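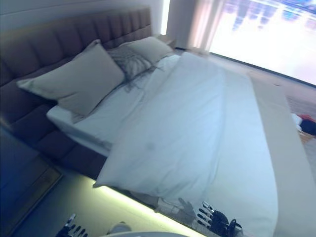 3. Bedding trials: set-up and recording

3.1 Scope

This section covers the recording of bedding episodes under the Poulain protocol, revision 2. The aim of the protocol is to find out how well a policy trained on head and wrist views together can locate and grasp the free edge of a cover, compared with one trained on the head view only. It applies to a two-armed humanoid with multi-fingered hands, standing at the side or foot of a made bed. Single-arm rigs are dealt with in section 5.

Commands are given for the Viltix recorder. Sites using another recorder must produce the same file layout (see 3.6).

3.2 Preparing the bed

1. Make the bed fully before the first episode of a block. The fitted sheet must be tucked under on every side. Lay the duvet over it so that one corner hangs past the side of the mattress.

2. Place the pillows and, if the site uses one, the bed runner. Enter both in the block sheet under "accessories". A runner changes the outline of the duvet in the head view, so blocks with and without a runner are stored apart.

3. Leave creases as they fall. Do not smooth the duvet by hand between episodes unless the block sheet says "flat start".

4. Note the lighting. Record whether curtains are open or drawn, and whether any lamp or light strip near the bed is on. Do not change either during a block.

Note: White covers next to a bright window are the hardest case in the set. Lock the exposure on the bedding and accept that the glass will burn out. With automatic exposure left on, the hem can disappear from the image each time the head turns towards the window.

3.3 Positioning the robot

Caution: Keep the emergency stop in hand from the moment the legs are powered until the robot is back in its stand. The robot's knees can strike the bed base without any warning from the arm controller.

1. Walk the robot to the bed with both arms held low. Stop when the hanging corner of the cover is within reach of either hand and the knees are still clear of the base.

2. Set the feet apart and roughly level with each other. An offset of one foot is allowed if the balance controller asks for it. Save the foot pose with the episode.

3. Tilt the head down until the lower edge of the cover, both hands and the feet are in view together. If the feet cannot be brought in, give priority to the hands and the hem.

4. Check for shadows. The head and fingers may throw a shadow on the sheet, and an edge detector will often take a finger shadow for a fold. Mark the episode "shadow: yes" if a shadow lies across any part of the cover that is to be grasped. Do not move the lamp to get rid of it.

5. Move each arm through its full working range at low speed and watch the cable loops along the forearms. A loop that touches the bedding at any point has to be tied back before recording.

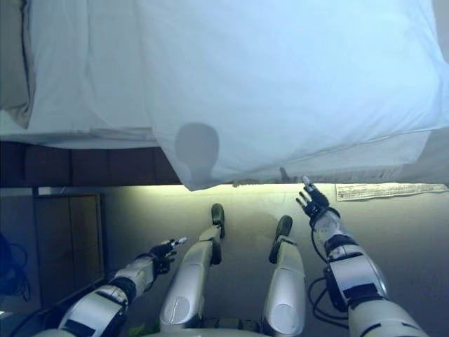
3.4 Setting the wrist view

The wrist camera sits close to the hand and loses a large part of its image to the hand itself. This is expected, and the masks supplied with the protocol allow for it.

1. Open the wrist stream in Viltix and close the hand slowly, then open it. The fingertips must stay inside the image throughout.

2. Focus on the fingertips. The thumb joint and the palm will be soft at this setting – leave them so. Refocusing on the palm gives a sharper picture of the part that carries no information.

3. Raise the hand to just below the hem with the fingers pointing up. The underside of the fabric should fill the top of the image, with a visible gap between cloth and fingertips.

4. Bring the second hand in from the side and stop before the fingers meet. Check that the two hands can still be told apart in the stream. If they cannot, change the approach angle of the second hand. Leave the camera where it is.

5. Save the view as the reference for that hand. Repeat for the other hand.

Caution: Fingers can catch in loose cover fabric. If the motor current on any finger rises while the hand is being withdrawn, stop, open the hand and free the cloth by hand with the motors off.

3.5 Recording an episode

1. Start the recorder and wait for the ready signal on all streams.

2. Hold both hands still for the sync interval.

3. Carry out the grasp. The operator moves one hand to the hem, closes the fingers, lifts, and holds. The other hand may steady the cloth but must not take over the grasp.

4. Lower the cover, open the hand and return to the start pose.

5. Stop the recorder and enter the result: held, slipped, missed or aborted.

Aborted episodes are kept. They are left out of training but are used to tune the stop conditions.

3.6 Files and counts

Each episode is saved as one folder containing the head stream, both wrist streams, the joint log and the block sheet. Folder names are set by the recorder and must not be edited.

The reference set, closed on 11 August 2021, holds 506 episodes. Of these, 22 are marked as aborted. New sites should compare their own share of aborted episodes with this set before sending anything in. A much higher share usually points to a fault in 3.3, step 1.

3.7 Use of the wrist view in training

In the reference runs, the policy with both views closed the fingers on the hem more often than the head-only policy. The gain came almost entirely from episodes in which the robot's own hand hid the hem from the head camera. With the hem in plain view from above, the two policies could not be separated.

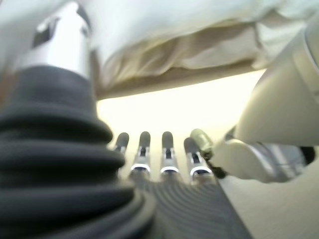

One operator at Ekidside objected that the wrist stream is mostly hand and overexposed background, and asked whether it could be cropped to the strip between fingertips and cloth before upload. The answer for revision 2 is no. Upload the full image and let the mask do the cropping at training time, as the position of the strip shifts when the wrist turns. A cropped variant is planned for testing in September. Sites wishing to take part should keep their uncropped files until the results are released.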